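Requesting Parish and Civil Registers from the Courtois Collection

The Courtois Collection holds parish and civil registers, notarial papers, and family correspondence from the eighteenth and nineteenth centuries. Readers who wish to consult original items must submit a request before their visit. The steps are given in order.

1. Search the catalog, Pluvia, by parish, surname, or year. Spelling was not fixed in this period, so try several forms of each name. Write down the full call number, including any letter at the end.

2. Check whether the item has been filmed. Registers numbered 1 to 624 are available on microfilm and are not normally issued in the original.

3. Complete the request form and send it to the reading room. Requests received by noon on Wednesday are filled the following week.

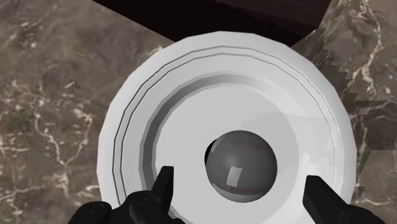
4. Bring photo identification on the day of your visit. Coats, bags, and pens must be left in the lockers. Pencils and laptops are permitted.

5. Open one item at a time and keep loose sheets in the order in which you find them. If a sheet appears to be out of place, leave it there and inform the desk.

Dates in registers kept under the Republican calendar should be copied exactly as written, with the modern date added in brackets. A conversion table is kept at the desk.

When citing a document, give the name of the collection, the call number, and the folio, as in: Courtois Collection, 755, fol. 100 verso.

Questions about the notarial papers should be addressed to Loïc Le Goff. Requests for copies are handled by Mbali Lekota. The reading room is closed in December.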